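Two arms and a tray of mugs: a home build in Nunthorpe

Ihor Vakulenko started building in his garage in September, with one arm and a folding table.

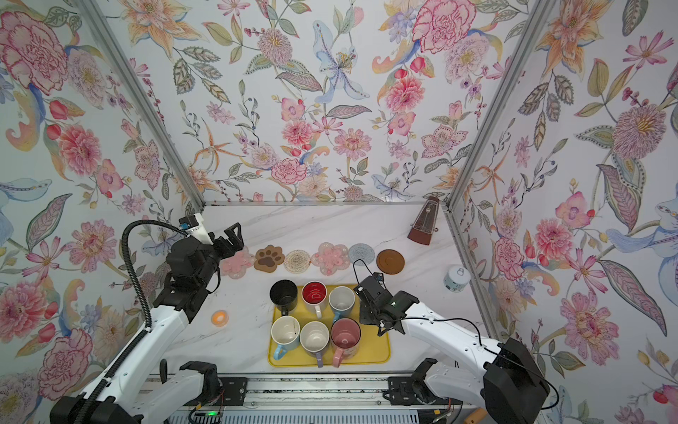
"I wanted a job that anybody could judge," he said. "You put a mug on a coaster. My mother can look at that and tell me if it's right."

Vakulenko, who repairs elevators for a living, calls the project Jallon. It has two arms on a shared rail, and most evenings he works on it from dinner until 11 p.m. The first arm was a kit he bought secondhand. The second he put together himself after reading the kit's drawings for a month.

The rail came later than it should have, he said. For a while each arm was clamped to the table on its own, and every time he bumped one he had to measure the distance between them again. "I was losing half an evening to that. Now they're both bolted to the same piece of metal. If I knock the table, they move together and the numbers still hold."

The booth is aluminum posts with panels between them, papered on the inside with a flower print. He tried bare white panels first and didn't like how the software behaved with them. "It did fine until I hung a jacket in the garage, and then it got confused. So I went the other way and gave it a busy wall from the start." The paper was the end of a roll left over from a bedroom.

He changes the coasters often. Woven ones, a wooden one, one shaped like a paw print. The knitted kind gave him trouble early on, because the edge lifted when a mug came down on it at an angle. He fixed that by slowing the last part of the move.

Handles are the harder problem. "A mug is a cylinder with a thing sticking out of it, and the thing is never where you want it," Vakulenko said. He turns the mugs by hand before each run so that the arms don't learn one position. When both arms reach for the tray at once, the left one is told to wait. He would like to drop that rule but hasn't found a safe way to do it.

He has 546 runs saved and wants 1,000 before he trains the next version. He does his logging in Loltik, a small program written by a friend -- "it's ugly, but it starts every time" -- and keeps paper notes as well.

Cables have cost him the most money. He went through 2 sets before putting a corrugated sleeve over the run to the left gripper, with enough slack at the wrist. The new set came from Kostiuk, a supply shop where he also buys his screws.

Asked what comes next, he mentioned a quieter power supply and a proper stop button within reach of his chair. The current one is on the far side of the garage, next to the light switch.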